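Fasent recalls Mevel 35 travel trailers over battery isolator wiring

Friday, December 29, 2023

Fasent has issued a recall covering 2,299 Mevel 35 travel trailers built at its Claltwood plant. The recall concerns the wiring between the house battery isolator and the 12-volt distribution panel.

On affected units, the positive cable was routed across the edge of a steel frame bracket without a protective grommet. Vibration on the road can wear through the insulation and cause a short to the chassis. The main fuse sits on the panel side of the bracket, so a short at that point would not be interrupted by it.

Fasent says the fault was found in October, when a dealer technician traced a discharged battery to a chafed cable. The company reports no fires and no injuries.
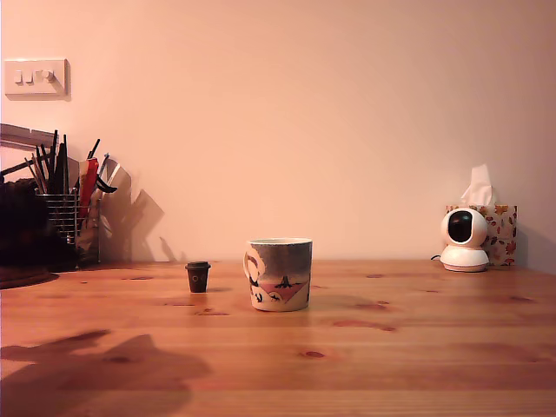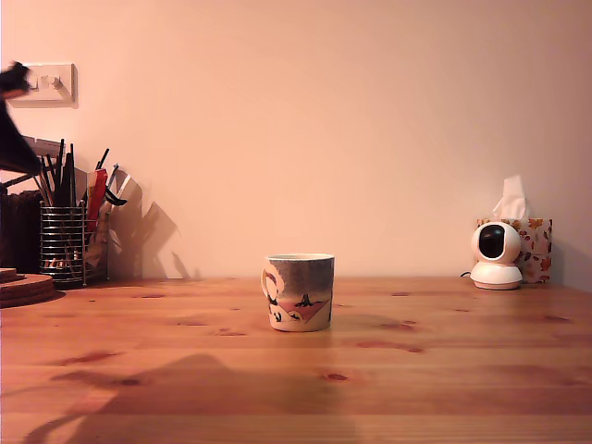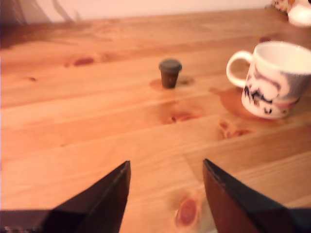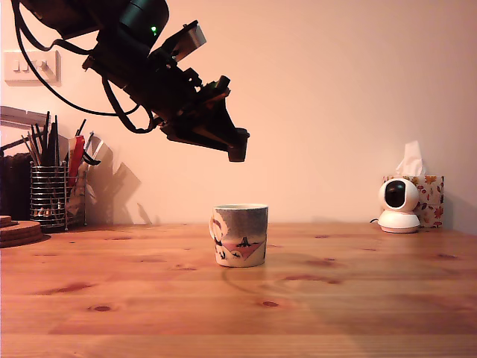 Dealers will inspect the cable, replace it if the insulation is marked, and fit a grommet and a second fuse within reach of the battery terminal. The work takes less than two hours and is free of charge. Trailers with the optional Retamal lithium package use a different cable run - along the opposite frame rail - and are not part of the recall.

Until the repair is done, owners are advised to turn the battery isolator off while towing and to disconnect the positive terminal when the trailer is in storage. Units left on a charger over the winter should be unplugged. The fridge can be run on propane at the campsite, but the electric brakes and breakaway switch must stay connected whenever the trailer is on the road. Both are wired ahead of the isolator and will keep working with it switched off.

Notices will be mailed to registered owners. Anyone who bought a trailer second-hand can give the serial number to a dealer, who will check it against the recall list. The number is stamped on the A-frame, on the driver's side, and printed on the label inside the front storage locker.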